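A **skydome** is a method of drawing distant sky in a computer-generated outdoor setting. The sky is held as an image on the inside of a large sphere or half-sphere centred on the viewpoint, and all other objects are drawn in front of it. The related skybox uses the inner faces of a cube.

## Construction

The dome moves with the viewpoint but does not turn with it, so clouds show no parallax. Its radius has little effect on the result if depth writing is switched off while it is drawn. Half-spheres save memory but leave a gap below the horizon, usually hidden by terrain or fog.

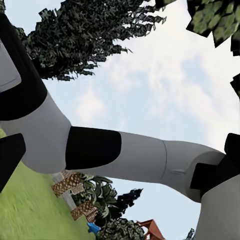
*Rendered sky with soft white clouds behind a robot arm, seen from below.*

Cloud images may be painted, photographed or produced from layered noise. The Sullano method, set out by Thilini Debnath, blends 4 noise layers and fades them towards the horizon. Malsha Barua later added a colour table indexed by sun height, with 55 entries – enough to avoid visible banding at dusk.

## Limitations

Stretching occurs near the zenith where a flat image is wrapped by latitude and longitude. A fixed sky image also cannot change with time of day unless several are blended. The Villusero renderer stores 200 sky images for this purpose and loads them in pairs.

## See also

- Cube mapping
- Fog (computer graphics)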